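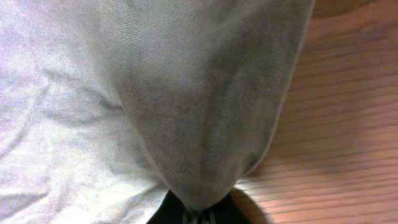

Pale twill, gathered to a point at one end with the rest still crumpled. Ironing comes later.

Tenderside Linen Room: progress report to the Courtois Fund
25 March 2025
Written by Valentina Saavedra

Hello again, and thank you for being so patient with me! I know this was supposed to be a two-page form with boxes, but you said last time that a letter was fine as long as the numbers were in it, so a letter is what you're getting. The numbers are in it, I promise. They're mostly toward the middle.

When I last wrote, in December, we had the room on Ploner Street, a stack of folding tables and a great deal of donated cloth in bags. We now have shelves. I can't tell you how much difference shelves make. The old arrangement was bags on top of bags, and if a family needed a twin sheet you opened six of them and usually found a tablecloth. Now the twins are on the left wall, the fulls and queens are along the back, and the odd pieces (there are so many odd pieces) live under the window until somebody has time to measure them.

So, the count. Since the grant started we have sorted, mended where needed, folded and sent out 311 pieces. That's sheets, pillowcases, table covers and the plain white lengths that the school asked us for. I had hoped for more by now and I'm not going to pretend otherwise. January was slow. The radiator was out for a good part of it, and people's fingers don't fold well in gloves. We caught up some in February, and March has been our best month so far.

Twill has been the big story this winter. We were given a whole lot of it by a hotel supplier that was clearing out its storeroom, pale gray-white, with that fine diagonal line running through it, and everybody loves it until they have to fold it. It creases if you look at it. It's also thinner than you'd expect in places, and where two layers lie on top of each other you get a grayish shadow coming through, which had me convinced for a whole afternoon that we had a staining problem. We did not have a staining problem. I had pulled 19 pieces off the shelf and put them in the rewash bin before I held one up to the window and felt silly. They went back on the shelf.

What we've settled on for the twill is this. You find a corner, you lift it, and you let the cloth hang and drop into its own folds before you do anything else. Then you run a hand down the outer edge until you hit the next corner, and only after that does it go on the table. It sounds slow, and the first few times it is, but the old way was to spread the whole heap flat and chase the wrinkles around, and two people could spend ten minutes on one sheet and still end up with a lump in the middle. The big flat sheets still go better with a partner. The table covers one person can manage fine.

We tried folding straight from the dryer for a couple of weeks and it was great when the dryer and the folders were on the same schedule, and hopeless the rest of the time. So the twill gets gathered up, shaken out and pressed, in that order, and I've stopped fighting it.

Now the money. Of the grant we have spent $3165 so far. The biggest piece of that was the press, a secondhand Semard, and I would buy it again tomorrow. It's ugly and it hisses and it takes up the whole corner by the sink, but it does a pillowcase in no time at all. The rest went on the shelving, thread and tape, a decent pair of shears, laundry soap, and getting the table legs braced so they'd stop walking across the floor. Receipts are in the envelope, clipped by month. There's one missing for the soap in February. I've asked the store for a copy and will send it on when I have it.

You asked in your last note about training. I had written "two workshops" in the application, and we have held both. The first was on mending, mostly hems and small tears, and it was packed. The second was on sorting by fiber and weave, which I thought would be the dull one, and people stayed late! Turns out folks really like learning to tell a twill from a plain weave with their fingertips. I made up a ring of swatches for the wall and it has already been borrowed and returned twice, so I'm making a spare.

Things that are not going so well. Labels, for one. We started with paper tags on string, and they come off in the stack, and then you're measuring the same sheet all over again. I'd like to move to a small stitched tape in the corner with just the size on it, color by bed size. We have enough tape to try it on the twins. If it holds up through a few washes I'll do the rest.

Space is the other one. The shelves filled up faster than I'd planned, and the window corner is really a heap again, if I'm being fair about it. I'd like your okay to move the money left under "signage" over to one more shelf unit. We don't need a sign. People know where we are, and the ones who don't get brought by somebody who does.

For the next stretch I want to finish the hotel twill, get the corner tapes onto the twins, and send the school its second batch of white lengths, which they want hemmed this time. They're using them as backdrops, and apparently raw edges shed all over the stage. After that comes the flannel, which has been waiting very quietly on the top shelf since the holidays.

Could you let me know about the shelf money before the end of the month if possible? The place that sold us the first units has one left in the same height and they're holding it for me. And please do come by and see the room. Any morning is good. We'll put you on pillowcases.

Warmly,
Valentina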